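## Hand-held gripper: pad edges fraying, fingers closing unevenly

**nquezada_cell**

Green plastic fingers, brass inserts at the base, dark grip pads on the inner faces. The pads are replacements from Grovora. Edges started to lift after 17 shifts.
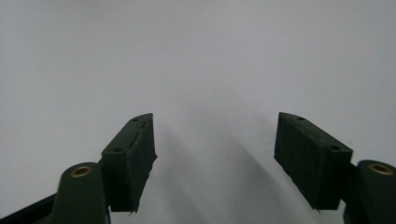

The left finger also reaches center before the right one. Do I replace the pads first or chase the play?

Natalia Quezada

**haberkorn_fan**

Play first. New pads on a loose finger wear the same way. Open the gripper fully over a flat surface, hold the body still and push each fingertip sideways by hand. If one moves more, pull its pivot screw and check the insert for rotation in the plastic.
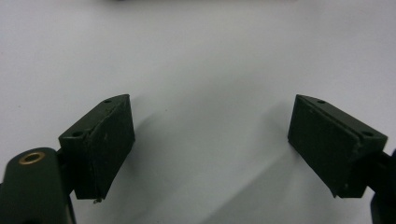

A spinning insert has to be reset with heat or the finger reprinted. Glue did not last on ours. After that, strip both pads, clean with alcohol, and bond the new ones with the edges trimmed flush. Rezero the opening width before you run parts.

**somholm2021**

just swap the pads, had the same thing, went away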